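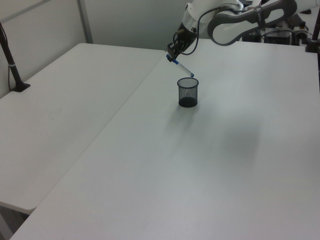 Several members asked after the June session whether they could skip the waypoints and drive the gripper straight to the cup, and the short reply on the club list was no, learn it the slow way first. These notes set out the slow way. They cover the pen-in-cup task for the Tulcombe robotics club and are the same steps we use for the Stutby student challenge.

What you need

One arm with a parallel gripper
A capped marker
A mesh pen cup
A clear tabletop
The Vandilell control program, with the club settings loaded

Before you start

Check that the arm can turn through its full range without pulling on a cable. Keep the emergency stop within reach of whoever is at the keyboard. Everyone else stands back from the table while the motors are on.

Step 1: Set the home position

Move the arm by hand to a comfortable pose well above the table and save it as HOME. Every run begins and ends there.

Step 2: Teach the pick

Lay the marker flat and bring the open gripper down over the middle of the barrel. Save this as PICK. Raise the arm straight up and save again as PICK_HIGH. Close the gripper at low force to begin with. If the marker slips when you lift it, go up one setting and try again.

Step 3: Teach the approach

Put the cup down and draw round it in pencil on a sheet of paper taped to the table, so that it can go back in the same place. Bring the marker over until its lower end is just clear of the rim, then save this as CUP_HIGH.

The marker will often hang at a slant. Turn the wrist to bring it closer to upright, but don't chase a perfect angle. The end has to be inside the rim before you lower it — the rest will follow.

Step 4: Lower and release

Drop the arm in small steps until the end of the marker is well inside the cup. Save this as RELEASE. Open the gripper, wait 500 milliseconds, then go back up to CUP_HIGH and on to HOME.

Step 5: Run it

Do the first full run at the slowest speed, with a pause of 2000 milliseconds at each waypoint. Shorten the pauses once the path is clean. A finished run should take under 60 seconds.

If it goes wrong

Cup tips over: CUP_HIGH is too low, or the arm is coming in from the side. Add a waypoint higher up.

Marker lands on the rim: the cup has moved, or the marker was picked up off-centre. Check the pencil line first.

Error 413: the program has lost the gripper. Stop the arm, reseat the plug and restart Vandilell.

Save your file under your team name before you shut down. Entries for the Azevedo Cup close on 25th September.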